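Clestar opens rental plan for its two-finger gripper kit

August 30, 2023

Clestar has begun renting out its two-finger gripper kit, a package meant for small repair and packing shops that handle bags, clothing and other soft goods. The kit had been sold only as a full purchase since January.

The rental costs $762 a month and includes the gripper, a wrist camera, mounting plates and the control software. Shops supply their own arm. A spare set of fingers is $89, and customers can swap them with a hex key.

Cledwyn Owen, who runs product support at Clestar, said most early questions have been about zippers. Hard boxes and bottles are easy to pick up from almost any side, he said, but a soft bag folds differently each time it is set down, and the fabric next to a zipper can get in the way of the fingers.

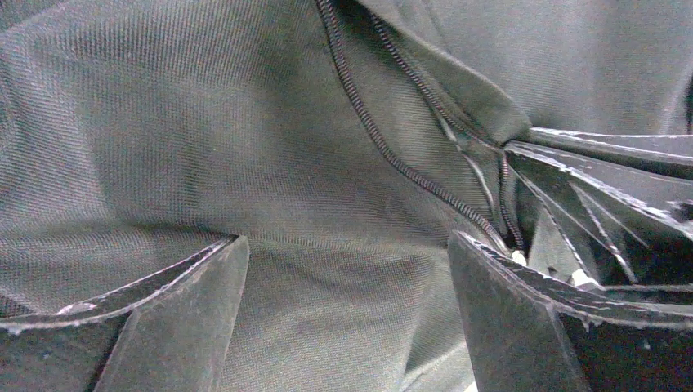

The software lets an operator mark a zipper line on the camera view and save the approach for later use. Owen said it still needs a person nearby when the fabric is dark and the light is low.

Wurkunau, a bag repair shop, has been using the kit on returned backpacks and soft cases. Shop manager Hagos Kassa said setup went faster than he expected, though the manual was thin on finger wear. He would also like a longer cable.

"We still do the small inside pockets by hand," Kassa said. "For the main compartment, we let the arm try first."

The rental requires a three-month minimum. Clestar charges $119 for shipping and setup by phone, and returns carry an $80 inspection fee. Orders are open now through the company's website, with deliveries to start in the fall.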